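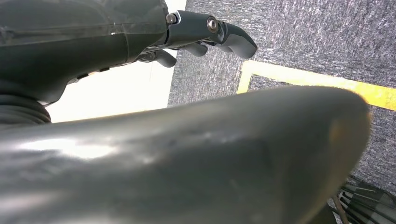

White wall and floor, Litunthorpe workroom

Walls and floors: frequently asked questions
Last updated: November 5, 2023

Which white do you use on the walls?
In all rooms at Litunthorpe we use Gevo matt white. It is sold at Dumlao in tins of 9 litres. Please do not buy another white for small repairs, even if it looks the same on the lid. When it has dried, you will see the patch.

The wall looks too bright in my room. Can I have a darker colour?
In strong light a white wall can be tiring for the eyes. We advise first to turn the lamp away from the wall, or to use a weaker bulb. If this does not help, you can ask us for the pale grey. We paint one wall only, and the next painting is in December.

How do I remove marks from the wall?
Use a soft cloth and lukewarm water with very little soap. Wipe lightly from the bottom to the top and then dry the place with a second cloth. Do not use the rough side of a sponge, it makes the matt paint shiny.

Can I put furniture directly against the wall?
We ask you to leave a gap of 6 centimetres, so that the air can pass behind. For shelves which must be fixed, please write to us before you drill.

What is the strip you offer for the bottom of the wall?
It is the Travholm skirting strip. It protects the paint from the mop and from shoes. One length costs 17 pounds and can be cut with an ordinary hand saw. It is not included in the room, but you may order it at the office.

How should I wash the floor near the wall?
Sweep first. Then use a well wrung mop and move it along the wall, not towards it. If water stays in the corner, take it up with a dry cloth on the same day.

Do I have to repaint when I leave?
No. Normal signs of use are accepted. We charge 34 pounds for each wall with holes, stickers or tape which we must remove ourselves.

I have paint left over. Where can I bring it?
Close the lid well, write the room number on it and leave it on the lower shelf in the store. Empty tins go back to Dumlao.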